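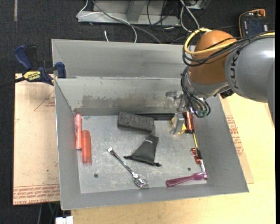

Sealing small holes in sheet metal bins and trays

Applies to: open-topped steel or aluminium containers with sloping sides, used indoors for dry parts.
Page maintained by Aksel Bundgaard, Stedley workshop notes. Last checked in September.

Old drain or fixing holes in the floor of a metal bin let washers, pins and swarf drop through. A hole up to 12 mm across can be closed with a blind rivet or a patch. Welding is not covered on this page.

Tools and materials

Steel rule or calipers
Deburring tool or half-round file
Abrasive paper, 80 and 120 grit
Solvent wipe and lint-free cloth
Two-part epoxy adhesive for metal
Patch stock, 1 mm, same metal as the bin
Sealed-end blind rivets and hand riveter
Two small clamps or a 2 kg weight

Step 1. Empty the bin and move it to a bench. Brush out the floor and the lower edges of the walls, where grit collects. Wear gloves; a worn hole can have a sharp lip on the underside.

Step 2. Measure each hole across its widest point. Up to 5 mm, use a rivet (step 4). From 5 to 12 mm, use a patch (step 5). Above 12 mm, or if the metal is cracked at the rim, refer the bin for repair.

Step 3. Deburr both faces. Check with a cotton bud drawn round the rim. If it snags, file again.

Step 4. Rivet method. Open the hole to the nearest rivet size with a sharp drill at low speed. Coat the rivet shank with a thin film of epoxy, insert from inside the bin so that the low head faces the parts, and set it. The rivet grip range must match the floor thickness. Most bins in the Pririrside store are 1.5 mm; the older Vídalín trays are 2 mm and need the longer rivet.

Step 5. Patch method. Cut a disc at least 30 mm larger in diameter than the hole. Round off the edge. Abrade one face of the disc and the matching area under the floor with 80 grit until no shine remains. Wipe both with solvent and leave for five minutes.

Step 6. Mix the epoxy in the proportions given on the pack. Spread it on the disc, leaving the centre slightly thicker, and press the disc to the underside with a small twist. Clamp, or turn the bin over and apply the weight.

Step 7. From inside, fill the remaining recess level with the floor. Scrape off excess before it gels. Once cured, flat with 120 grit.

Step 8. Leave for the full cure time. The adhesive now in stock takes almost 24 hours at normal room temperature and longer in the unheated bay.

Checking

Shine a torch under the floor in a dark room. No light should pass. Run a flat scraper across the repair in both directions; it should not catch.

Record the bin number and method in the Nediter log. Queries about rivet stock go to Ragnheiður Gunnlaugsson, extension 294.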